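Field station workshop notebook, Bralska
Tuesday, posted by Deirdre Heffernan

Went through the bat detector cards from the creek line this morning. Recorder 3 quit partway through August again. Recorders 1, 2 and 4 ran clean. Ha-rang copied everything to the shared drive and I checked the file counts against the field sheets. They match except for one night at the culvert, where the sheet says the unit was swapped and the card says it wasn't. Going with the card.

114 passes at the upper pond, 23 at the culvert. Those are raw triggers with the insect noise still in. Pirjo will run them through the filter when she is back from the Tran plots. 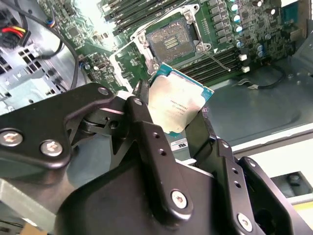 Recorder 3 has the same fault as last year. The seal on the battery door has gone hard and lets damp in. Teodor cut a new one from the sheet rubber in the second drawer and it seats fine dry. Will leave it closed in the fridge overnight with a paper towel inside and look at the towel in the morning.

Mist net poles: two of the ferrules are bent. Straightened one in the vise. The other split, so we are down a pole until the order comes. Tincuța says Gatis has spares from the 2007 survey and will ask.

Old roost counts still need typing in. The notebooks go back to 2007 and the early ones give the barn as "Helo" and the later ones as "Helo lower" — same barn, use the first name for all of it. I did 60 pages before lunch. The pencil is faint in places, so anything I couldn't read is blank with a note beside it.

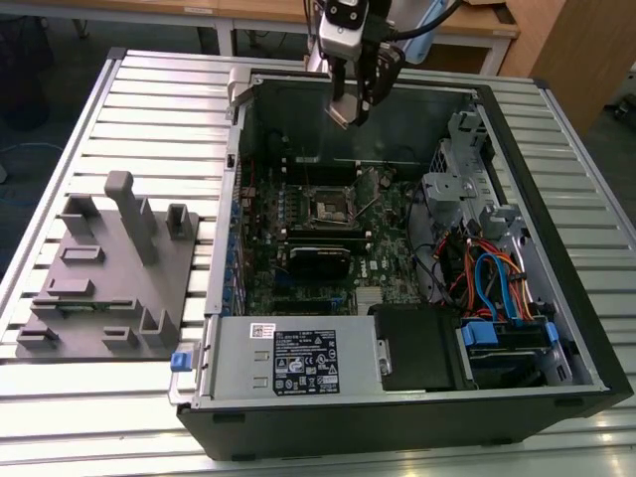
The filter run needs a better plan than last time, when it tied up the office machine for most of a weekend and then stopped on a bad file. Split it by site and keep the logs separate. Use the one by the window. Pirjo has the settings. Low cutoff stays where it was, or the numbers won't compare with last season.

To do:
- towel check, recorder 3
- ask Tincuța about the pole
- label the cards before they go back out
- finish the Helo pages

Last updated Tuesday, 4:40 pm
2 comments | 0 shares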